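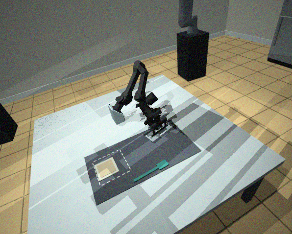 The Wekel bench in the simulator, arm over the mat, green tool down at the front

03/09/2019

Day four of the Wekel trial and I've barely left my chair. Kenza got the sim half of the kit running before I'd finished my toast (she's annoyingly good at installers), so I had the whole morning to play with the thing.

I do like it! The shadows are lovely, great stripy ones all over the white table, and that's the bit I'd pay for. Our old setup lit everything like a fridge and then fell to pieces the minute the real blinds were open. The speckle I'm less sure about. Senan says it's a render setting and I can turn it down, but I went through the menus twice and couldn't find it, so that's a question for Ute at Hennessy.

The dashed square on the mat is for the placing task. I set 300 runs going before lunch with the light moved each time, and another 900 to go overnight if the laptop doesn't cook itself. The manual is dreadful, by the way — page after page on licence keys and one paragraph on grip force.

Price came through too. 1,713 for the year, sim only, or 4,000 with support and the training days. Xolani wants the cheap one. I want the support, mostly for the grip force paragraph. We'll have it out tomorrow.

Must ring Grasholm about the spare fingers. Forgot again.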